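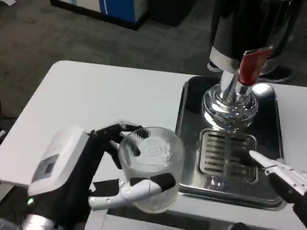 Home Browse topics Kitchen & Home Drinks & Bar Ask the community Sign in

Drip tray under a home beer tap – how do you keep it from smelling?

Posted by Marigold_K, 2024-11-03

Hello all, I hope this is the right section, I did look under Cleaning first but that seemed to be mostly ovens. My husband and I put a single tap on the white table in our back room in September, a secondhand tower that came off a bar in Stendach that was closing down. It has a chrome base and a red handle and I am fonder of it than I expected to be! We use it at weekends, mostly for a lager and now and then for my brother-in-law's cider.

My trouble is the tray. It's the plain stainless sort with a slotted grate in the front half, and by the Monday after we've had people round there is a sour smell, even though I lift the grate out and wipe everything with a hot cloth. I've also noticed the beer goes very foamy in our frosted tumblers, the straight ones with ribbing on the inside, and much less so in ordinary pint glasses. Are the two things connected, or am I just pouring badly? I'd rather not use bleach anywhere near it if I can help it.

Thank you in advance, and sorry for the long post.

Arben Stojanović
Member, 117 replies

Welcome, and please don't apologise for the length, mine are always worse. I looked after the taps at the Coman social club for 10 years and I must have washed that sort of tray more often than I've washed my own car.

The smell nearly always lives in two places, and a cloth doesn't reach either of them. One is the underside of the grate, where the edges of the slots hold on to a thin sticky film you can't see until you run a finger along it. The other is the table underneath the tray. Beer creeps over the rim when somebody puts a full glass down hard, gets underneath and sits there all week. Lift the whole tray off, not only the grate, and have a sniff. I suspect you'll find your culprit.

What I would do on a Sunday night, before you go to bed and not on the Monday – rinse the grate under the kitchen tap, then leave it standing in a washing-up bowl of hot water with a spoonful of washing soda. Half an hour is plenty. Go along the slots with an old toothbrush, from the back as well as the front. Wash the tray in ordinary washing-up liquid, paying attention to the corners, then rinse it twice and dry it with a clean tea towel. Wipe the table and let it dry before anything goes back on it. Washing soda is fine on stainless but wear gloves, and you are quite right to leave bleach alone, it can pit the metal if it's left sitting.

After that, the spout. People forget it altogether. A small bottle brush and warm water up inside the end of it, every time you finish for the weekend, and then something over it to keep the fruit flies out. I use a little rubber cap I got from Rirkska, they were selling them in bags of 300, which was rather more than one man needs, so if you'd like a few I can put some in an envelope.

As for the foam, I think that's separate. Any rough or ribbed surface on the inside of a glass gives the bubbles something to form on, so you will get more head than in a smooth one. Try rinsing the tumbler with cold water just before you pour, hold it at a slant close under the spout without letting it touch, and open the tap fully in one go. A half-open tap froths like mad in any glass. If it's still foamy after all that, have a look at your gas pressure and the keg temperature, and write back with what you find.

dunnock77
Member, 4 replies

just put it in the dishwasher. ours goes in every week and it's fine

PeggyInTheAnnexe
Member, 3,776 replies

Arben has covered it beautifully and I agree with him about looking under the tray. I'd only add that the dishwasher is all right for the grate if it's solid stainless, but check first, as we had a plated one from Jestau that came out speckled and never recovered.

With cider you may want to do the tray the same night. It goes vinegary much faster than lager does, and a jug of hot water poured slowly through the grate into the tray, then tipped away down the sink, takes about two minutes and gets you through to the morning. Watch the carpet on the way to the kitchen. I speak from experience there!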